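OK, cloth folding thread, as promised. We finally have numbers on the wrist camera thing and I've had enough coffee to type them up.

Quick recap if you missed the January posts: we train a two-arm setup to flatten and fold cloth by copying people. The old version watched everything from one overhead camera. The new one (we call it Flisow, please don't ask) sees the table only through fisheye cameras down at the wrists.

Why bother? Overhead you get a lovely view of the cloth right up until an arm reaches over it, and then your policy is staring at the back of an elbow during the one second that matters. We lost so many grasps that way.

We collected 2566 demos in total. Flatten, fold in half, fold again. Single cloths, plain colors, pale background. I want to be upfront that this is a pretty friendly setup and your laundry pile is not.

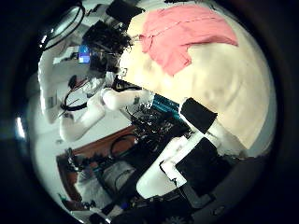 Anyway, the trick that made the biggest difference was embarrassingly small. We stopped cropping the fisheye picture. Everybody crops it! The edges are warped and they look like junk, so we cropped too, for months.

But the warped edges are where the other arm lives. Once the policy could see its partner coming in from the side, it started waiting its turn. We never added anything to the loss for that.

Numbers! 289 test folds per version, same cloths, same starting crumples. Overhead camera: 159 good folds. Wrist with crop: 198. Wrist with the full circle: 242. "Good" means the corners ended up within 11 millimeters of each other, measured by a very patient me.

Where it still fails: corners tucked underneath. If the hem is hidden, the gripper pokes at the middle of the cloth, pinches a bit of nothing in particular, and lifts the whole thing into a tent. Then it folds the tent. I have watched this so many times.

Also it does NOT transfer for free. We took the same weights over to the Tostley bench, where the cameras are mounted a little lower, and it got noticeably worse until we added some fresh demos from there. I don't have a clean number for that one yet so I'm not going to pretend.

A few of you asked about depth. We tried it, it helped a tiny bit on flattening and did nothing for folding, so it's out. One less thing to calibrate.

Writeup goes on the Ruvo page once the plots stop being ugly. Next up is two cloths at once, wish me luck.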